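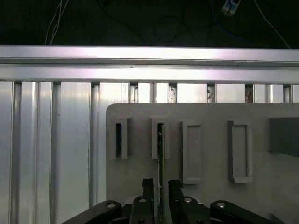
Slotted aluminium, with cables behind and bits in the gaps.

The groove always wins

Thijs Visser
July 12, 2018

I own a bench made of slotted aluminium and I would like to complain about it.

If you haven't had the pleasure, slotted aluminium extrusion is the stuff that comes in long silver lengths with a channel running down each face. You slide nuts into the channel and bolt things to it, and then you change your mind and bolt them somewhere else. Every shared workshop in the country is gradually being rebuilt out of it. Ours in Gemville went over in February, when the old timber benches were declared a disgrace and carted off on a ute. I had a soft spot for the timber benches. They had 200 drill holes in them that were nothing to do with anyone, and if you dropped a washer it stayed where you could see it.

A washer dropped on extrusion goes into the groove. So does everything else. Swarf, crumbs, eyelash-sized offcuts of wire, a brown speck that might be rust or might be a bit of Anzac biscuit. The surface itself looks terrific. It has that lovely brushed finish, and when the lights are on it gives off a faintly smug gleam, like a kitchen in a display home. Then you get down to eye level and there's a month of your life in the gaps.

I have tried the vacuum with the skinny nozzle, which is a bit wider than the channel. I have tried the compressor, which moves the debris out of my groove and into yours. I now use a cut-down paintbrush and a bent spoke off a kid's bike, and it takes most of a lunch break to do one bench properly. By smoko the next day you couldn't tell.

My view, which has not made me popular, is that we've confused things that look tidy with things that are easy to keep tidy. A flat bench with a few scars gets wiped down by whoever is standing nearest. A ribbed bench gets admired. People run a hand along it and say "very professional" and go home, and the muck stays put under their palm. The salesman from Athanasiadis ran his hand along it too, I noticed, and he didn't look in the gaps either.

What I will defend, to anyone, is the plate. A plain flat plate bolted over the top, grey, matte, with nothing to say for itself. It covers a good stretch of the grooves so they can't swallow anything, and you can put things on it that stand up and hold other things. Slotted holders, for instance. I'm devoted to a slotted holder. It's a little block with a slit in it, and a thin strip of metal goes in the slit and stands there waiting for you, which is more than it would do in a drawer. The drawer is where thin strips of metal go to lie under other thin strips of metal.

The objection I usually get is that an empty holder looks untidy. It's the reverse of untidy. An empty slot is a question, and the question is who's got it. At the Grirkutico shed, where I did my time, there was a foreman who could stand at the door and tell you what was missing from the far wall before he'd taken his hat off. He wasn't gifted. He'd just made sure everything had a hole, and he looked for the holes.

Which brings me to cables, and here I've gone soft. I used to be a cable man. I had a tin of 400 ties and I wasn't afraid to use them. Everything was bundled, trimmed and strapped down as if it might be called before a magistrate, and each time one lead had to be swapped I would cut through the lot, swear, and start again.

These days I'm content with a compromise. The white ones can travel together if they're going the same way. The blue one can swing off by itself. A black cable against a dark background may do whatever it likes, in my opinion, including hang in a loop, provided it isn't in reach of my elbow. There's a sort of housekeeping that consists of knowing which mess is at the back, and I've come round to it late in life with real enthusiasm.

Gaser sell a plastic strip that presses into the channels and closes them off. It comes in 2 colours, neither of which matches the aluminium. I put a length of it along my own bench as an experiment, and it does keep the crumbs out. It also has to be pulled up whenever you want to move a bolt, and moving bolts was the whole argument for having the grooves. So now there are three of us who keep the strip in and never shift anything, and the rest who shift things constantly and could grow tomatoes in their slots.

I've asked for my timber bench back. I'm told it's holding up somebody's ferns.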